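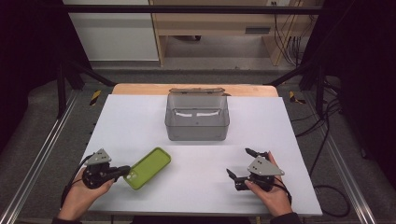 Section 3. Setting up the Kolel phrase cards

Search this guide Enter keyword Go

Last updated: 1 Aug 2021

The box claims 2,000 words in a single school year. We doubt it. Set the deck up as follows and judge by what your learners can say in March.

1. Sort the cards by the number on the back. Ignore the color bands, which Manard changed between printings.

2. Take out 25 cards for the first week. The Ridgeway lesson plan asks for twice that, and we have yet to meet a beginner who kept up.

3. Read each card aloud before handing it over. The printed sound spellings are guesswork in places, especially for Greek and Welsh.

NOTE: The "native speaker" audio is one voice reading every language. Check it against another source if you can.

4. Test after 3 days, with the English side face down. Put any missed card back in the pile.

CAUTION: Do not laminate the cards. The Enda wall pockets are too tight for them afterward.

5. Keep sessions under 30 minutes. The progress chart is optional, and filling it in proves only that someone had a pen.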